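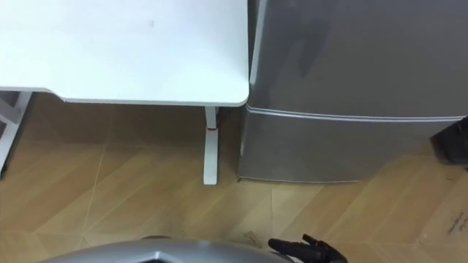
Speaker notes, Jaime Mendes
Honorato staff day, Mon 30 July, after morning tea
Slot is 13 minutes plus questions. Don't run over, lunch is right behind me.

Opening
Hello, thanks for having me. I run building services at Jonungate, so that's cleaning, kitchens, meeting rooms, stores and whatever is beeping. Ask for hands: who here has ever wiped down a staff kitchen that wasn't their own mess? (Wait for hands. There are always more than you think.)
Say straight up that I love this stuff. I've worked in cleaning and facilities my whole adult life and the last year has been the most interesting one I've had. I'm going to talk about what changed for my team, including the bits that went badly, because those were the bits we learnt from.

Where we started
290 people in the building, 13 kitchenettes. Every kitchenette has a fridge, a table, a bin and a floor that collects crumbs from the minute the toast goes on.
My crew used to do a loop. Start at the top, work down, go back up and find the first one needed doing again. The loop had been there longer than any of us and we never asked who wrote it.
In May we brought in the Nilline units for floor pick-up and light tidying in the kitchenettes. Scheduling runs through Flevico, which the crew see on their phones.

What the job is now
Go slowly here, this is the main part.
The robots handle small things on floors. Scraps, bits of packaging, the corner of a muesli bar wrapper. My people handle everything that needs a decision. Is that container in the fridge somebody's lunch or a science project? Is that box rubbish, or did someone put it down for a minute?
The cardboard problem! Tell this one properly. Flat cardboard on a timber-look floor is close to the same colour as the floor, and in the first fortnight it was our most common call-out. The robot would stop and ask. Someone had to go up two levels, look at a bit of cardboard and tap "rubbish". The crew were ropeable, and fair enough.
What fixed it was the crew. They wrote a one-page list of what counts as rubbish in each kitchenette, in their own words, and we gave that list to the people setting the thing up. Best document our department has produced. Far better than anything I wrote.

Furniture
Short section but people always ask about it.
We moved a lot of tables. The gap between a table and a fridge is where crumbs go to live, and a mop head gets in there easily while a gripper has to come at it from the right side. Table feet that stick out into the room matter too. We'd never given a table foot a single thought and then had a forty-minute meeting about them (a good meeting!).
In some kitchenettes we pulled the table right out. In others there wasn't room, so a person still does that corner by hand, and it's on their list in Flevico so it doesn't get missed.
If you're planning something like this, walk the rooms with the cleaners before you order anything. Get down at floor height. Bring knee pads.

What people were worried about
Don't skip this even if short of time.
Hours first. We put it in writing before the units arrived that rostered hours would stay the same for the first year, and they have. I can't promise what year two looks like and I told the crew that as well. They took it better than a vague promise.
Being watched. The units have cameras. Staff asked what gets kept and who looks at it, and my first answer was waffle. I had to go away and come back with a proper one. Have it ready on day one.
Pride. This surprised me. A couple of the team felt that if a machine did the floor, the floor was no longer theirs. We changed the sign-off so a person closes out every kitchenette, with their name on it. Small change, big difference to how it felt.

What we got back
Less bending. Talk about backs and knees, everyone over forty will nod.
Time for jobs we never reached: fridge seals, the tops of cupboards, the legs and frames under the tables. Two of the crew now train new starters in reading the task queue, and they're paid a higher rate for it. I'm very proud of that one.
2,948 pick-ups logged so far. I like that number mostly because every one of them used to be somebody's knees.

What still doesn't work
Wet spills. People do those.
Anything wedged against the side of a fridge.
Busy times. We tried running through lunch and everyone just stood around watching. We run before eight and after three now.

Close
Offer the rubbish list to anyone who wants a copy, I've printed 200 and I'm not carrying them home on the tram.
Thank the crew, and ask the ones in the room to stand up.
Questions. If someone asks about cost, take it offline and grab their card.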